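Grekstead Shared Workshop: my two-gripper build, June

Hello again! I've been living at the back bench for most of June, and the pair of hand-held grippers is finally at the stage where I want to show it off (a bit). The handles took three tries. The first batch was so chunky that Sanne Prins could barely close her hand on one, and she plays cello!

Trigger springs came from Nassar, a bag of 200, so if anybody in the workshop needs springs, please come and take some. The marker plates on top are version four, and I'm leaving them alone now.
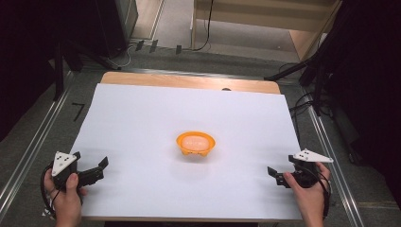 I still want softer fingertips, and the cables need a clip so they stop catching on my sleeve. Next order goes in once I've sold the old Trerkwood printer. It's 45 dollars if you pick it up.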